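6 April 2019

Shirt folding, more notes

Quick one. Back on the hand-held grippers for Clusidex, teaching the fold by doing it ourselves. 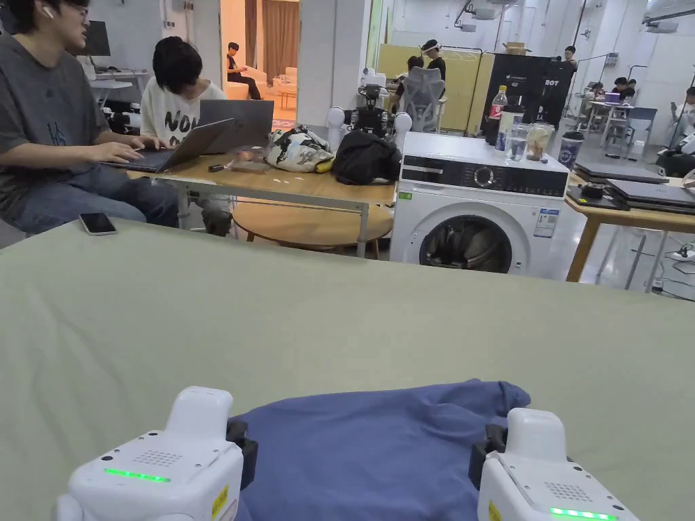 Blue cloth, green table, grippers either side.

Slow is better. My fast ones were rubbish, jerky all over. Keep teh wrists level.
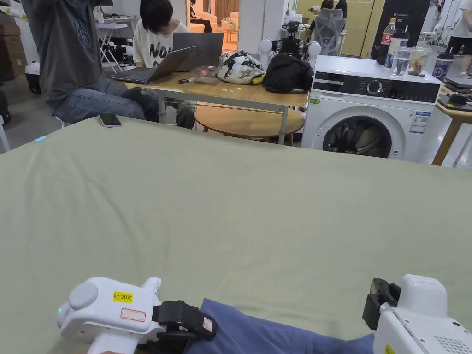
Both jaws on the cloth.

195 demos kept so far, want 522.

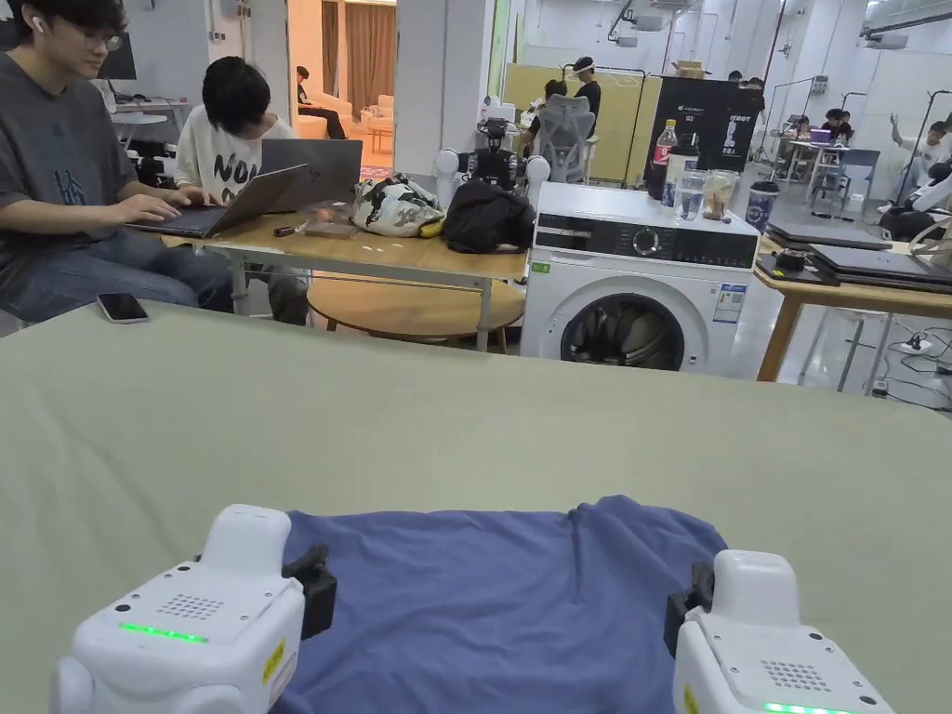 Arms ache a bit. Anyway, corners first, then pull it flat, then fold. Same order everytime.
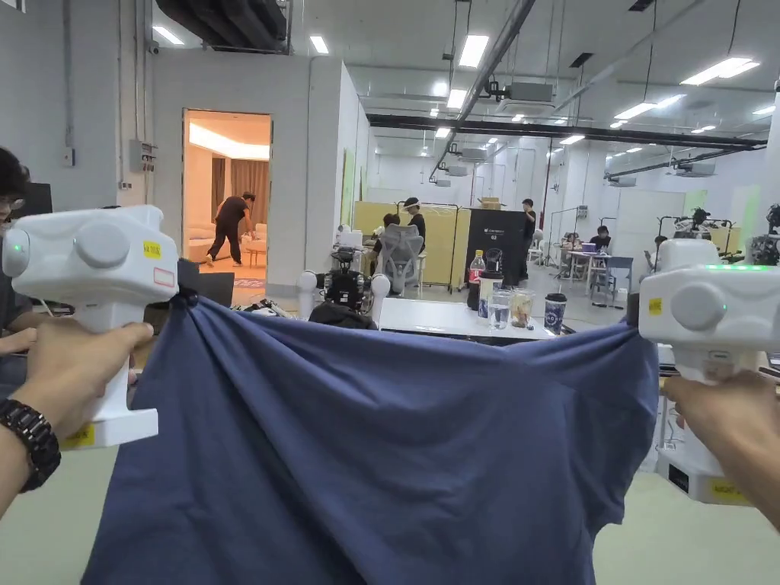 Next

Sleeves. Dreading it.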